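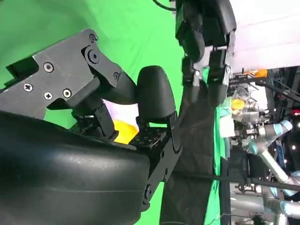

Gripper hardware up close, with the second hand and the light-blue arm behind it.

June | By Meenakshi Mathur
2 min read

Pre-run checklist with my comments, Osta student robotics club, pumpkin-to-plate project

Okay team, I went through the whole sheet this time and wrote down what I thought as I went, so some of these run long (sorry, Cauã). OK means go. FIX means do it before the motors get power. WATCH means it can wait but keep an eye on it.

1. Finger bracket screws. OK
I put a driver on every screw I could reach and nothing turned. We have Phillips heads and socket heads on the same bracket, so bring both drivers and save yourself the walk! The pivot bolt gets checked by hand only. Please don't crank on it.

2. Fingertip pads. OK
Wiped and pressed. If a pad rocks when you push it sideways, it's a FIX, even if it still grips fine.

3. Housing. WATCH
Faint scuffs on the black cover. I ran a fingernail over them and couldn't feel a crack. If you bump it, write it down.

4. Cables. FIX
My least favorite item, every single time. There's a tangle of black cable behind the arm and I want it tied back before anyone moves anything fast. Cauã Quintana has the Nazari ties in his bag, the wide ones. Leave enough slack for the wrist to turn all the way (we learned that one in the spring).

5. Emergency stop. OK
Pressed it, twisted it out, pressed it again. Both arms stopped both times. Whoever holds the button does only that, no phone, no snack.

6. Speed limit. OK
Set to 165 in the Duvitz panel. The file somebody saved last week had it at 800, and I would really like to know who! Read the number out loud before you hit start.

7. Table and cloth. WATCH
The far edge of the green cloth is wavy and likes to creep. Pull it flat and check that it isn't hanging where a finger could catch it.

8. Plate and pumpkins. OK
Plate in the middle, one pumpkin on each side. I love these little striped guys, and they're a good shape for practice because the ribs give the fingers something to land on. Start with the plate empty.

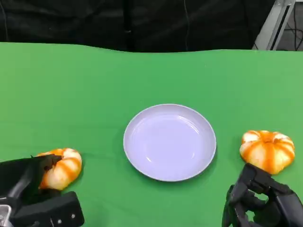
Items 8 and 9: plate at center, left gripper on its pumpkin, right hand close to the other.

9. Approach, left and right. WATCH
Go one side at a time until you trust your hands. The left pumpkin tips when the finger comes in high on it, so come in lower and slower than feels natural. On the right, stop just short, look at your finger gaps, then close. If both arms are headed for the plate together, call it out and let the left go first.

10. People. OK
Hair tied, sleeves up, badges off. Stay behind the tape while the arms are live, and that includes leaning over to fix a pumpkin.

11. Log. FIX
Our run count says 441 and the Tritlow notebook is a few pages behind it. Fill in your own rows before you leave, please, I'm not guessing at anyone's handwriting again.

Two FIX items, so no power until 4 and 11 are signed. Initial next to the number and come find me, I'll be at the bench until 5:30.

We use cookies to remember your reading settings. Accept | Manage choices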